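3.2 Where the shoes end up

I'll admit that I started this project thinking the shoe part would be a side note. The Ponness household study was supposed to be about desks: what people put on them, how long it stays there, and what it takes to get a clear work surface back at the end of the day. We had a whole coding sheet for paper, cups and chargers. Shoes got one line under "other." Then I started going through the Nistport diaries, and there were shoes all over the place.

We collected 544 diary entries from 30 households, and each household kept its diary for 16 days. The instructions were loose on purpose. People wrote down what was on the desk when they sat down, what was on it when they got up, and anything they moved in between. I read every entry twice, the second time with a pot of coffee and a highlighter, and I kept marking the same kind of sentence: "moved sneakers to the chair," "put the kids' shoes back under," "cleaned my runners at the desk, didn't finish." (Wherever a household wrote more than one entry in a day, we kept both, so please don't try to divide the totals and get a neat answer.)

Why would a shoe be on a desk at all? I asked this in the follow-up calls and got much better answers than I deserved. The desk is where the good light is. The desk is the right height if your back hurts. A few people had taken up lacing, gluing or scrubbing at the desk during the weeks when they were home all day, and they simply kept on doing it there. One person told me the kitchen table was "for food" and the desk was "for everything that isn't food," and I have to say I found that pretty hard to argue with!

There's also the matter of the surface itself. Light wood came up again and again in the calls, mostly as a complaint. People with a pale desktop told us they noticed every crumb and scuff, and they were the ones most likely to write down that they had wiped it. People with dark desks hardly mentioned wiping. I don't want to lean too hard on this, because we never asked about color in the diary form (we should have), but it came up too often to leave out.

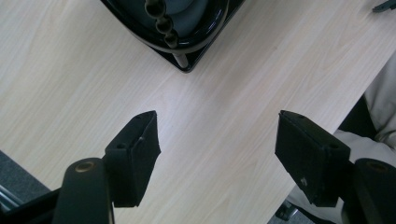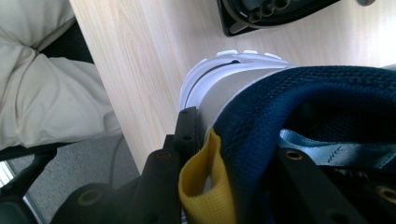
Figure 4. Pale wood desktop. First: open tabletop, with a glossy black object at the far side. Second: a shoe with a white sole and navy mesh over the same kind of light wood.

Going back to the diaries, the thing I most want to get across is that shoes behave differently from the other desk items. A cup has a home. So does a stapler, more or less. When people cleared a cup, they wrote one short line and the cup was gone from the next entry. Shoes hung around. They went from the desk to the chair, from the chair to the floor next to the desk, and then (this is my favorite) back onto the desk when somebody needed to vacuum. We ended up calling this "parking" in our notes, and the name stuck, so I'll use it from here on.

Parking made a mess of our first coding scheme. We had been treating any move off the desk as a clear, full stop. Under that rule a household that shuffled the same pair of sneakers on and off the desk all week looked wonderfully tidy, while a household that left one mug out for two days looked terrible. So we recoded. In the version reported here, an item counts as cleared only if it leaves the desk and does not come back within the next two entries. It's a blunt rule, and I can think of cases where it's unfair -- somebody who really does use the same pair of scissors every morning, say -- but it matches what people told us they meant by "put away."

The softness of a shoe matters too, I think, though here I'm working from the calls and my own closet. A box can be squared up against the wall and it stays put. A knit shoe has floppy parts and stiff parts in the same object. You grab it by the sole and the upper folds over, or you grab it by the collar and the whole thing swings. Several people said they picked shoes up by whatever was closest and then changed their grip halfway across the room. Small stuff, but it adds a step, and our earlier Ansari pilot had already hinted that any extra step is enough to make people leave a thing where it is.

In that pilot we only had 10 households, all of them in apartments with one desk, and I wouldn't hang a big claim on it. What it did give us was the habit of asking about the second hand. If clearing an item means putting down whatever you're already carrying, a lot of people will do it on the next trip, or the one after that. Shoes come in pairs, and plenty of folks carry one in each hand, so there goes the second hand right away. The recoded diary entries are broken out by item type in Section 3.3, with shoes finally given a row of their own.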